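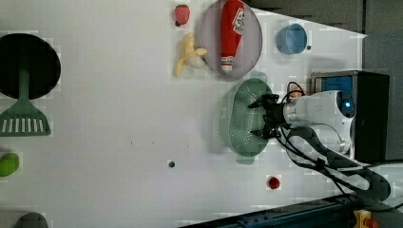
Kisteck – Departamento de Gestión Patrimonial

Cómo calcular la rentabilidad neta de un local en alquiler

El procedimiento se aplica a locales arrendados con contrato en vigor. Para inmuebles vacíos se utiliza la hoja Navness, con otros supuestos de ocupación.

Paso 1. Renta anual. Sume las mensualidades facturadas sin IVA. Los meses de carencia se computan a cero. En el local del ejemplo, de 104 metros cuadrados, la renta es de 2.000 euros al mes.

Paso 2. Gastos no repercutibles. Incluya IBI, seguro, cuotas de comunidad y derramas ordinarias, siempre que el contrato no los traslade al arrendatario. Las obras de mejora van al paso 4.

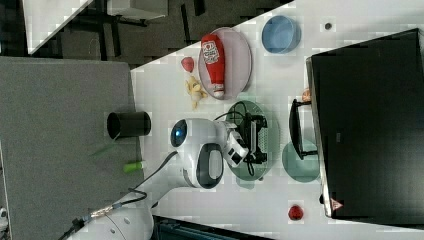 ¿Se descuenta la cuota de la hipoteca?
La cuota queda fuera de este cálculo. La financiación se analiza por separado, en la hoja de flujo de caja.

Paso 3. Provisión por impago y vacancia. Aplique un 5 % sobre la renta anual. Si el contrato vence antes de junio del ejercicio siguiente, añada 2 puntos – salvo prórroga firmada.

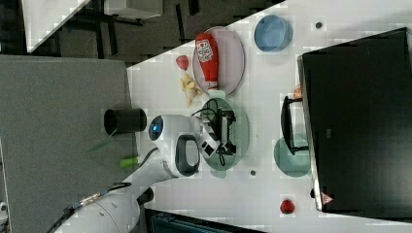 Plato verde redondo sobre la mesa blanca.

Paso 4. Base de inversión. Parta del precio de escritura y sume impuestos de adquisición, notaría, registro y obras capitalizadas. No utilice el valor de tasación. En las carteras Ivel y Lammers el dato figura en la ficha de cada activo, en la pestaña de costes.

Paso 5. Resultado. Reste a la renta anual los importes de los pasos 2 y 3, divida entre la base de inversión y multiplique por cien. Redondee a dos decimales.
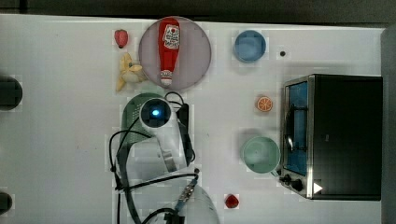 Mesa con plato, cuenco azul y alimentos de juguete.

Paso 6. Registro. Anote el resultado junto con la fecha de cálculo y la versión de la hoja. Si la renta se actualiza durante el año, repita desde el paso 1 – los valores anteriores se conservan en el historial y no se sobrescriben.

Última revisión: 10 de enero de 2022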